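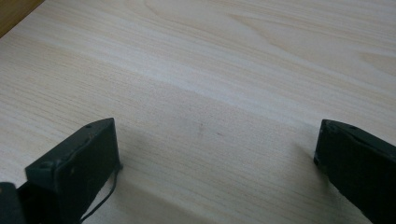

天板の木目(淡色仕上げ)

Praria テーブル 淡色木目天板
取り扱い:Neltow

Prariaは、作業にも食事にも使える淡い色のテーブルです。天板はクリームがかった明るい木目で、床や壁の色が濃い部屋に置いても重く見えません。表面はつやを抑えた仕上げですが、照明や窓の光を受けるところはわずかに明るく見えます。

木目の出方は一枚ごとに違います。細い筋がまっすぐ通る部分もあれば、波形や炎のような模様が出る部分もあります。柄のご指定、掲載写真と同じ柄でのお届けは承っておりません。小さな茶色の点や筋が入ることがありますが、交換の対象外となりますのでご了承ください。

サイズと仕様
幅:112cm(ほかの幅は受注生産)
脚:4本、高さ調整の足つき
高さ調整の範囲:10mmまで
組み立て:お客様組み立て(六角レンチ付属)
梱包:天板と脚は別箱

脚の取り付けには、天板を裏返せる広さが必要です。毛布などを敷いてから作業してください。ねじは最初から締め切らず、4本とも仮止めしてから順に本締めします。がたつきが残るときは足を回して合わせてください。

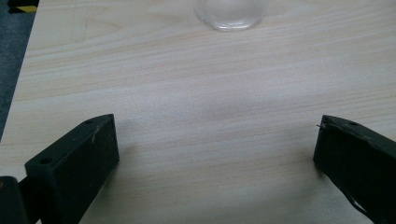

グラスやカップを置いて使う場合は、コースターの使用をおすすめします。水滴は早めに拭き取ってください。冷たい飲み物の輪じみは、乾いてからでは落ちにくくなります。熱い鍋やポットを直接置くと表面が白く変わることがあります。

普段の手入れは、やわらかい布でのから拭きで足ります。汚れが気になるときは、薄めた中性洗剤を含ませて固く絞った布で拭き、そのあと水拭き、から拭きの順に仕上げます。シンナー、漂白剤、研磨剤入りのスポンジは使わないでください。

淡色の天板では、細いすり傷は正面からだとあまり目立たず、斜めから光が当たると見えやすくなります。陶器の底や金具のついた道具を引きずらないようにしてください。気になる傷には補修ワックス「Zein」の淡色を別売りしています。目立たない場所で色を確かめてからお使いください。

関連商品
Skumance デスクマット(透明、天板の色を生かしたい方向け)
Zein 補修ワックス 淡色
Praria 交換用の足(4個組)

配送について
ご注文から発送まで約13日いただきます。玄関先でのお渡しとなり、開梱と組み立ては含まれません。濃色の天板は10月に入荷の予定です。ご予約は入荷の案内後に受け付けます。

返品は未組み立てのものに限ります。到着時に破損があった場合は、箱を捨てずにNeltowの窓口までご連絡ください。

掲載内容更新日:25/07/2026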